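Riddles at the Loom

The riddles of the Tratside valley were spoken by weavers, usually in pairs, and usually in November, when the light failed before the work was done. Archana Dhillon has collected 416 of them. Most run to a single line. The answer is nearly always a household object: a needle, a ladle, a door latch.

The form is strict. A riddle has two halves with a pause between them, and the second half must contradict the first. "I eat all day and grow no fatter" is a typical opening. The listener who fails to answer repeats the whole riddle back before hearing the solution. 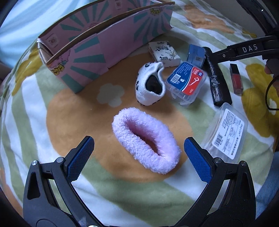 Spelling is the main difficulty. The dialect has no agreed written form, and the earliest notebook, kept by a schoolteacher in Maststead, writes the same vowel in four ways. Dhillon uses the system Boglárka Fodor drew up for her word list, which has 1,621 entries and marks stress only where it changes the meaning.

Fodor disagrees with her on one point. She holds that 300 of the riddles were translated from a printed almanac and should be listed separately. Dhillon lists them with the rest and marks each one with a dagger. Both versions of the index are kept at the Visser reading room, under separate shelf marks.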